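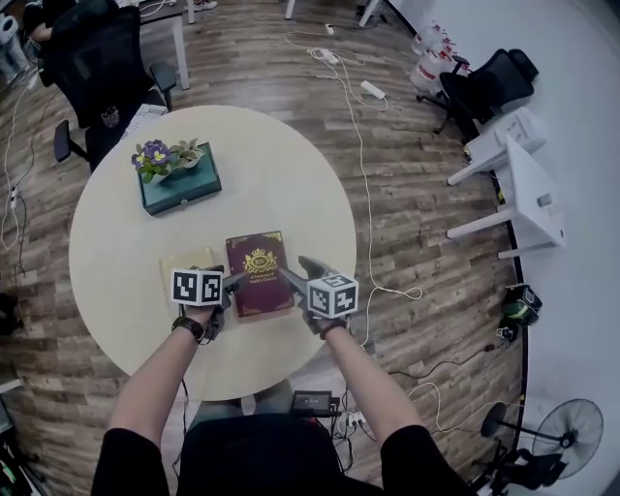
Maroon hardcover with the gold crown and shield, yellow one beside it.

How to trace a lost merchant ship when all you have is a name

Filed under: Ships & Shipping > Research Help
14 shares | 6 comments

Quick one, because I keep getting the same email. Somebody's grandfather was on a freighter, the freighter went down in the war, family has the name of the ship and not much else. Where do you start?

I'll use the steamer Jesdale the whole way through. Did her last winter.

What you need
A notebook. Pencil, if you're going to an archive, pens usually get taken off you at the door. The name of the ship. A rough year. Anything the family has, even if it looks like junk. Postcards are good. Pay slips are better.

Step 1. Pin down WHICH ship
Names get reused. A lot. There were two Jesdales, the first one scrapped well before the war, and a surprising number of websites mix them up. Photo of one, story of the other.

So go to a ship register for the year before the loss. Write down:
- gross tonnage
- year and place built
- owner
- port of registry
- official number or call sign

Mine was 3816 gross tons. That one figure did more work than the name did. Any time a source said Jesdale and gave a wildly different tonnage, I knew to stop reading. Careful tho, gross, net and deadweight are three different things and old newspapers don't care which one they print.

Step 2. Check for earlier names
Old tramps got sold on. New owner, new name, sometimes new flag. Jesdale was launched as Grikell, and everything before the sale is indexed under Grikell only. If your ship seems to have no life before the war, that's probably why. Look in the back of the register for the former names list. Small print. Bring glasses.

Step 3. Find the loss
Start with a printed list of war losses, most big libraries have one in reference. Gets you a date, a position and a cause, in one line. Copy the line exactly, abbreviations and all. Don't tidy it up.

Then find a second source that isn't just quoting the first. If a submarine did it, the sub's own war diary or patrol report is what you want. Expect them to disagree. Times will be off because the two sides kept different clocks. Tonnage will be off because captains were guessing through a periscope, at night, in bad weather, and they guessed high. The boat that sank Jesdale claimed a ship nearly twice her size. Same night, same position, no other ship missing. Good enough for me.

Step 4. The convoy
Was she in one? If yes, there's a convoy folder somewhere, with a cruising diagram showing each ship's slot in the columns. Find your ship, then write down her neighbors. The neighbors are gold. Their masters wrote reports too and they often saw more than the survivors did.

Jesdale was a straggler by the end, engine trouble, but the Ralach had been next to her in the column and Ralach's master put down the time he lost sight of her. Half a sentence. Best thing in the file.

Step 5. The crew
Crew lists give name, age, rank or rating, home address, last ship. Jesdale had 28 aboard. The list is filed by official number and not by ship name, see step 1, this is why I nagged you.

Spelling is a mess. Foreign sailors got written down by ear. One fireman I was after was Polák in his family's letters and Pollock, Polack and Bollak on paper. Search all of them. Drop accents. Try first and last name swapped. And check the last-minute sign-ons, usually a seperate sheet pinned at the back, easy to miss.

Step 6. Survivor statements
If anyone got off, somebody interviewed them. These are short, typed, and not easy reading. Some are missing for good. Mine was on page 1276 of a bound volume with no index, took an afternoon. Ask the desk if there's a card file first. I didn't ask.

Ordering copies
Write down the full reference before you hand anything back. Box, folder, page. Then check that you did. I've made a second trip over one missing folder number.

If the archive does copies by mail, order in November or so, the spring is hopeless, everyone's writing thier family history in spring.

Stuck?
- No official number: try the port registers, by port then year.
- No date: local newspapers, a few weeks after the family stopped getting letters. Losses were often held back from print.
- Nothing at all: you have the wrong name. Go back to step 2.

Warships are a different job, deck logs and muster rolls. Will do a page on that when I get to it.

Leave a comment (6)

Contact | Copyright, all rights reserved | Back to top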